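Frequently Asked Questions: House Churches and How They Are Organized

These are the questions we get most often from people who are new to house churches, or who have moved from a larger congregation and want to know what is different. The answers describe the Grimwood network and the groups that work with it. Other networks may do things another way.

What is a house church?

A house church is a small Christian congregation that meets in homes or other ordinary rooms instead of a dedicated building. Most have no paid pastor. Members read Scripture together, pray, sing, and share communion. Some groups choose this form for practical reasons, such as cost. Others choose it on principle and point to the New Testament letters, where several congregations are greeted as meeting in someone's home.

Is a house church the same as a small group or Bible study?

No. A small group usually belongs to a larger church and meets during the week in addition to Sunday worship. A house church is the congregation itself. Baptisms, communion, teaching, and the care of members all take place there.

How big is a house church?

Grimwood congregations have an upper limit of 20 adults. When a group reaches that number it begins planning to become two groups. The planning takes as long as it takes, and members decide for themselves which group they will join. Children are not counted toward the limit.

Do you belong to a denomination?

We do not. Each congregation governs itself and owns whatever property it has, which is usually a box of songbooks and some folding chairs. The network has a short statement of faith that every member congregation agrees to. It covers the Trinity, the authority of Scripture, and salvation by grace. It leaves out end-times teaching and forms of church music, and congregations differ on both.

Who leads the meetings?

Each congregation has at least two elders, chosen by the members for a term of four years. An elder may serve again after a break. Elders share the teaching, but any member can be asked to prepare a lesson or lead prayer. A visiting teacher comes when one is invited.

What happens at a typical meeting?

Most groups begin with singing, with or without instruments. A passage is read aloud and discussed, and there is a time of prayer. Communion follows, usually as part of a shared meal. The Zelska congregation does this in the opposite order and eats first — it is the custom they started with and they have kept it.
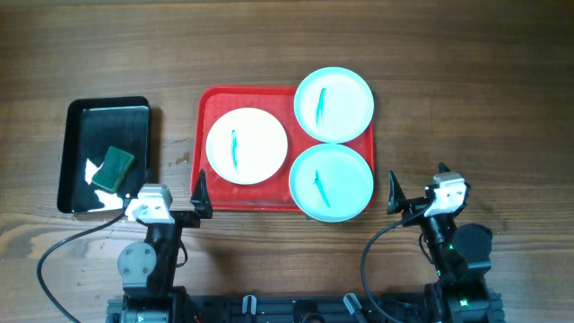

Borislav Karagiannis
Elder and Network Correspondent

How is communion served?

With bread and either wine or grape juice. Congregations that use wine also offer juice. An elder or another member gives thanks before the bread and the cup are passed. Baptized Christians from any church are welcome to take part, and visitors who prefer not to can simply pass the plate along.

Do you baptize infants?

Most of our congregations baptize believers only, by immersion. The Vevico congregation also accepts members who were baptized as infants and does not ask them to be baptized again. Baptisms are often held outdoors, and the joint baptism service takes place in May.

How is money handled?

There is no required tithe. Gifts go into a congregational account, and two people who are not from the same household must sign for any payment. The accounts are read out to members twice a year.

Can I visit without an invitation?

Please write first. Meetings are in private homes, and the host needs to know who is coming. Tell us where you live and whether you are bringing children, and an elder from the nearest group will send you the address and time.

Is there anything I can read beforehand?

Ask for the Ristić booklet, a short study guide on worship in the home. Printed copies are free, and most groups keep a few to lend.

Page last updated March 11, 2023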